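**Sestus cell, left arm drifting at the tray** (opened 10 March 2024)

OK, so the left arm is landing short again! It did this back in February, and I blamed the mounting bolts, but I've put a wrench on every one of them and they're tight. Speed is down to 60 percent for now, and the error is the same at 74, so I don't think it's momentum.

I re-taught the pick point over the steel tray with the round red board and the loose wires laid out on the paper, nice and slow.

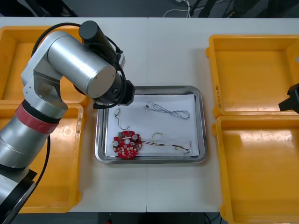
After that I ran 700 cycles (long afternoon, lots of coffee) and the drift came back near the end, always on the left arm. The right one never budged. My money's on the wrist encoder cable, the bit that flexes most – Doherty has a spare and I've asked for it.

Leaving this open till the new cable's in and I've had a clean run of 900.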